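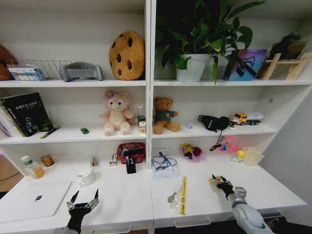
Figure 2. Two-column shelving unit with upper shelves and desk surface.

3.2 Mixed use of shelf and desk space

We asked 18 office workers to keep their usual belongings in a unit of this type for 90 days. Placement was left to them. Soft toys and plants mostly went to the upper levels and stayed there. Books moved more often, usually between the middle shelf and the desk.

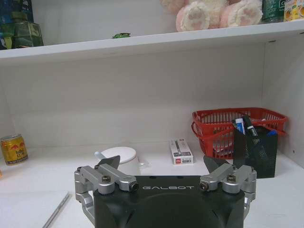

Drinks were the main source of conflict on the desk surface. Participants in the Tanasarn office wanted them within reach while writing, and 13 of the 18 kept at least one there all day. A can standing close to a pad of paper and a pen, with a lidded cup farther along, is typical of the layouts we coded as "mixed." Campbell's earlier work at Carar used the same code but left out covered cups.

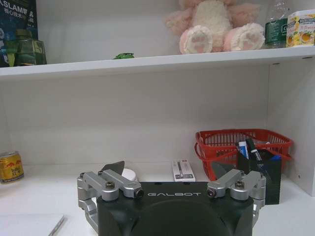
Does a side partition reduce the spread of items across the desk? In our data the effect was small. Items stayed in their own column slightly more often, but papers were moved to whichever side had room.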